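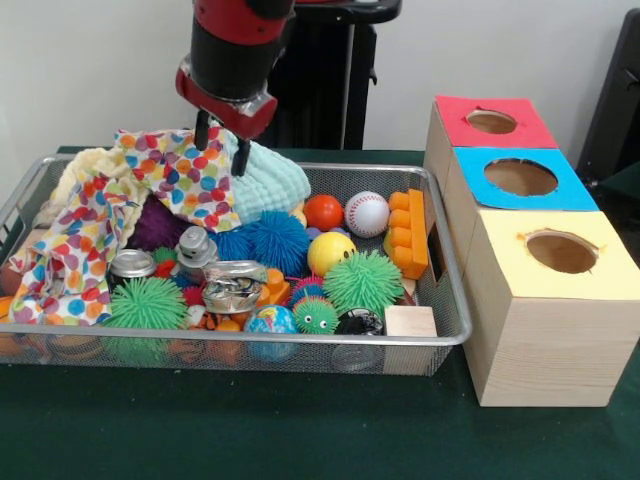

# Makis open day: sorting demo notes and data card

Last updated: February

G'day, and thanks for dropping by the repo! I put this together after our open day at Trodilholm, mainly for the folks who asked me at the door where they could get the recordings (and for the parents whose kids wanted to know what the arm is called. It's Hemmin).

## What's in it

- 2151 recorded attempts in total, 2000 for training and the rest held back
- 17 short clips from the open day itself, in `openday/`
- 2 camera views per attempt, one fixed and one up on the robot

The job is picking things out of a very full basket and posting them into the boxes with the coloured tops. Sounds easy! Then you throw in spiky balls, crumpled cloth and squashed cans, and it gets a fair bit harder.

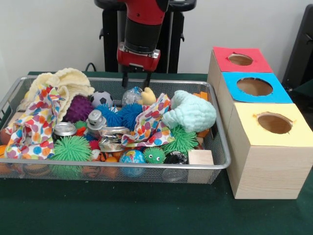

*Fixed view: gripper over the basket, boxes at right.*

## How the day went

Doors opened at 10 am and we had a queue before I'd finished my coffee. Everyone had a favourite thing to cheer for, and the googly-eyed green one won by a mile. The polka-dot cloth is my own pick, as it drapes over half the other stuff and makes the labels a real headache (sorry, labellers).

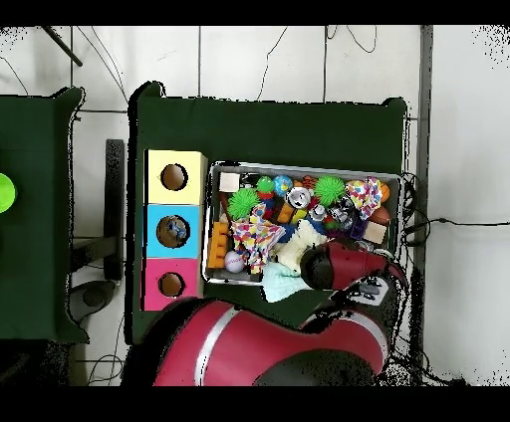
*Robot's view of the same setup, gripper over the lower right of the tray.*

## Using it

Unzip, then run `rilent check` before anything else. Rilent is our little loader and it'll grumble if a clip is missing. Left and right aren't matched between the views, so don't flip anything until you've read `views.txt`. I still haven't organised the cloth labels properly; if you've got a spare arvo, open an issue and I'll send you the list.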